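Fistton Room Planner: Your Questions About Floors and Finishes
Last updated: November 5, 2023
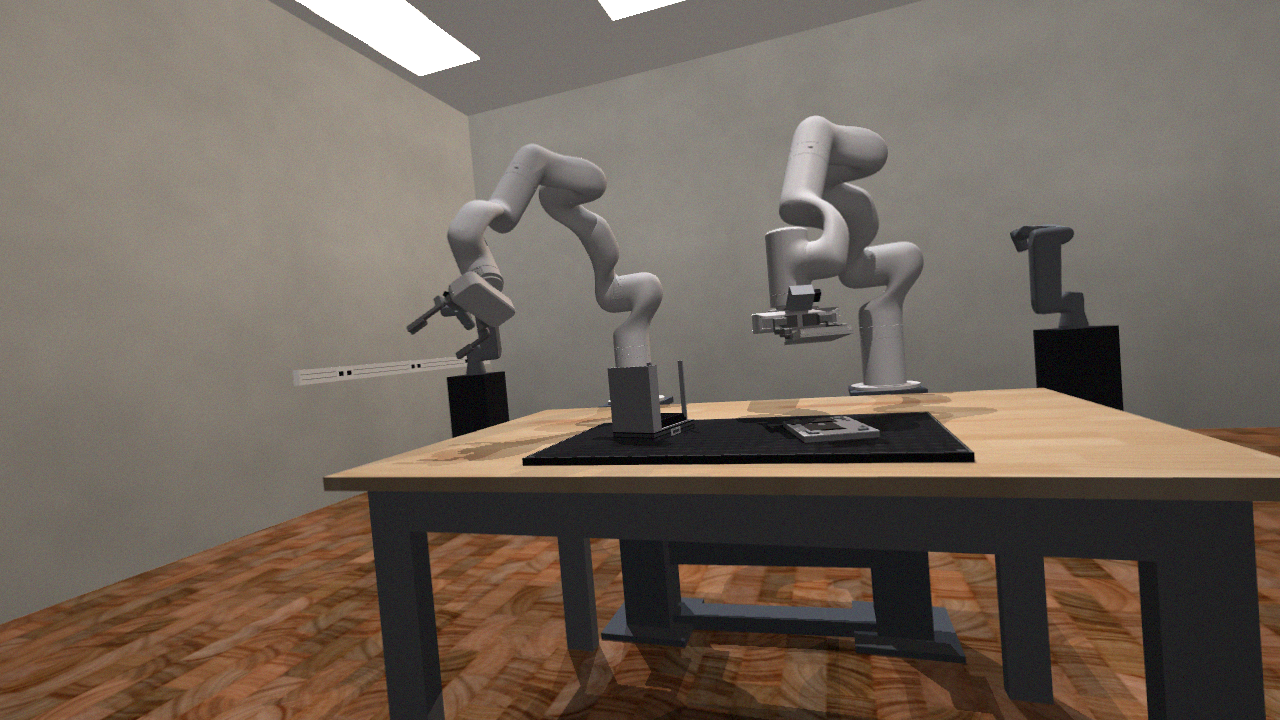
A rendered room with a reddish-brown wood-patterned floor and a light tan wood-grained tabletop.

So many of you write to us with the same worries before ordering a floor, and we do love hearing from you, so we've gathered the ones that come up most. If yours isn't in here, please do write anyway!

Will my floor look the same at home as it does in the planner?

Close, but please don't order on the strength of the screen alone. Every monitor has its own idea of red, and reddish browns are the worst offenders by a long way. Our Garrido finish can look like brick on one laptop and like weak tea on the next. Order a sample, put it down on the floor, and look at it in the morning and again after supper with the lamps on.

How many samples can I have?

You can have 4 at no charge, and after that we ask for a small fee that comes back to you as a credit when you place your order. If you're torn between Garrido and Rillov (so many people are), get both, and live with them side by side for a week or so.

Should the floor match my table?

It doesn't have to, and we'd gently talk you out of trying. Two woods that are nearly alike tend to look like a mistake, while a pale table on a darker floor looks perfectly settled. If everything you own is oak and you can't bear to change it, a rug will do a lot of the work for you.

What wall color goes with a red-brown floor?

Pale gray is the one we suggest most, and soft white if the room faces north. Yellowish creams can turn a bit peachy next to Garrido, which some people adore, so try a patch first.

How much should I order?

Measure the room at its longest and widest, multiply the two, and add a little extra for cuts and for the board that somebody will certainly drop. Halina Tokarz, who answers most of our letters, once helped a customer with a hallway that had 17 corners, and she still recommends drawing the room on squared paper before you touch the planner.

What does an average room cost?

A mid-sized living room in Hodon, our plainest range, comes to around $2,980 with underlay and trim. Fitting is separate and varies a good deal from town to town, so do get more than one quote.

How long do the boards need to rest before fitting?

Leave them flat in the room, boxes closed, for at least 64 hours with the heating set as you'd normally have it. I know it's hard to wait when the boxes are sitting right there!

Can I save my room and come back to it?

Yes, as often as you like. Rooms saved before May were moved to the new planner along with everything else, and you'll find them under "My Rooms" when you sign in. If one is missing, send us the email address you used and we'll go looking for it.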